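Hands first, robot later
February – by the Flaltent staff writer

At Braraston, the Stenura group teaches grasping from human motion. "We recorded 4000 grasps with a hand-held gripper," its lead told me.
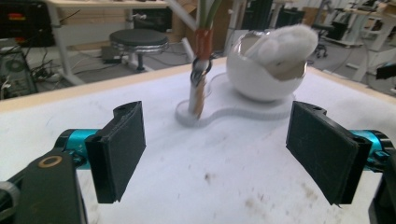 "Round objects are difficult – the fingers touch at only a small area." Her team kept 124 objects for testing. 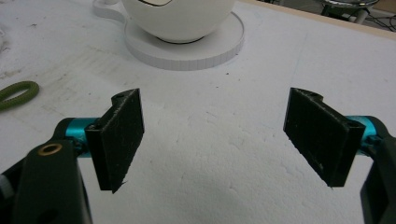
"On these, we reached 80 per cent. I had expected less." 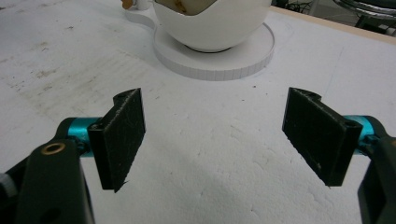

"Next we change the colour of the table, and repeat."

3 comments
© Flaltent – Back to top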